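Finger pads peeling on the two-arm brick cell, glue or replace?
Last updated: January

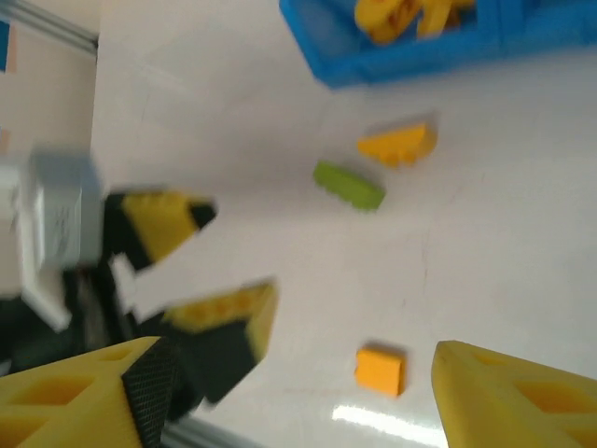
Both grippers over the table, blue bin at the top

rustport_cell: Our pads are the black knurled kind on yellow printed fingers. On the right arm one pad is lifting at the tip after 407 cycles. Should I glue it again or print a new finger?

zanetti4: New finger. Old glue stays in the cutouts and the pad never sits flat.

mossbench: I don't agree. I cleaned mine with alcohol, clamped it for 2 hours, and it has 715 cycles now.

zanetti4: With small bricks, maybe. Did you check the closing zero after?

mossbench: No, I did not check it.

rustport_cell: I will glue first and then set the zero again. The table also has pale red marks, can the same alcohol be used there?

mossbench: Yes, but try one corner before.

Recent topics
Sudasside feeder stops at start
Wrist cable too short
Stultadham rail, which grease?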